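Selling team shirts for a small basketball club -- do we need permission?

**Zandel**, 12 July 2025

I help run a small amateur basketball club and we had a freak cup run in February. Suddenly people want shirts! Can we print the league badge on them, or only our own? We've sold 909 tickets this season, so it isn't big money. 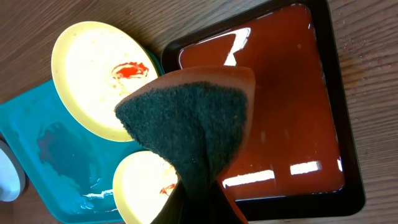 ## Replies

**Todura**

Your own badge is fine if the club owns it (check who drew it -- ours belonged to an old player). The league badge is another matter. Email them and ask for the merchandise form. Ours took two weeks to come back and we were allowed up to 3007 items.

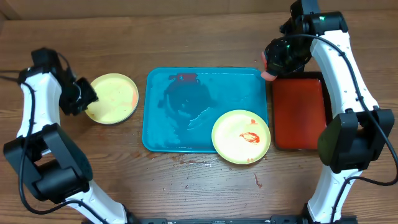
*Plates and trays on the table.*

Also, don't put a player's name on the back without a signed note from them. We had a right row over that one.
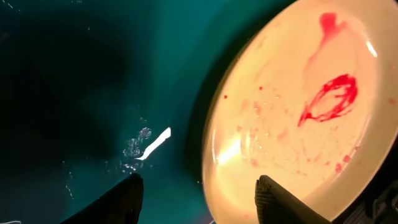
*Red on the pale plate.*

**Greco**

Just print them, who's going to check a club that size? 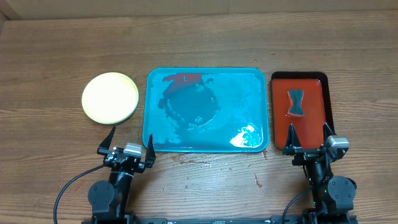 **Tredusora**

Please don't do that, Zandel. A club near us had to bin a whole box of hoodies. I'd leave the league badge off the first batch and get your own ones on sale while people still care about the cup run.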